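Chapter 8
Choosing a Host for a Small Site

Before you start: have a domain name registered, and know roughly what your site runs on. If you skipped Chapter 7, go back and do the worksheet. Takes ten minutes.

Most people pick a host on price. Fair enough, but the price on the front page is the first-year price. Look for the renewal rate. It's usually in the small print near the cart, sometimes in grey on grey.

Karkorden, the site we follow through this book, is a neighbourhood history site. Static pages, a forum, 642 scanned photos. Jahangir Majumder built it on a shared plan with Pikdale and paid $85 for the first year. Renewal was more than double. He hadn't budgeted for it.

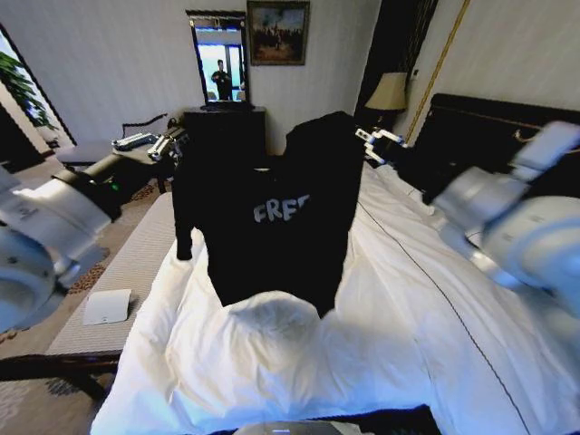
So, three costs to write down. Renewal price. Cost of backups, if they're extra. Cost of leaving, meaning what you pay (in money or evenings) to get your files and database out again.

Shared, VPS, managed. Shared means your site sits on a server with plenty of others and you get a control panel. VPS gives you a slice of a machine and root access, and the updates are your job. Managed costs more and somebody else does the updates, but they may limit which applications you can run. Check the list. Forum software is often not on it.

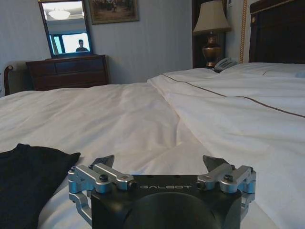

Karkorden gets nearly 900 visits a month. Any shared plan will handle that. The forum is what pushed the memory limit, mostly the search function, and mostly at night when the backup ran at teh same time. Moving the backup to 4 a.m. fixed it. No upgrade needed.

Email: keep it seperate from hosting if you can. Then a move doesn't take your mailbox down with it.
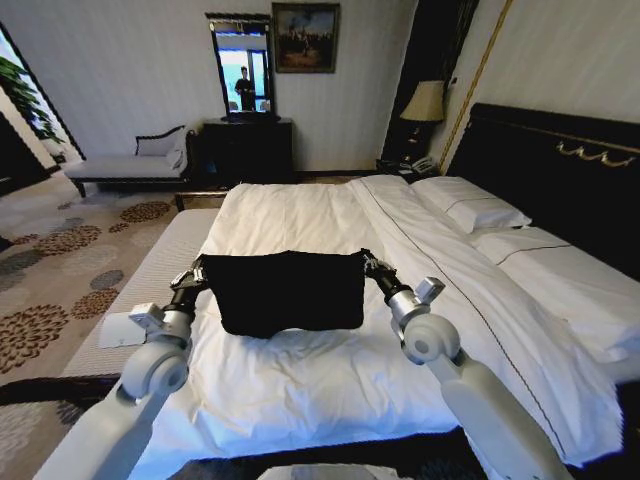
KEY TERMS

Renewal rate. What you pay from the second term on.
Inode limit. Cap on the number of files in your account. Photo sites hit this before they hit the disk limit.
Staging copy. A private duplicate for testing changes. The Suso exercises in 8.3 use one.
Migration. Moving files, database and DNS to a new host. See the Sumampouw checklist at the back of the book.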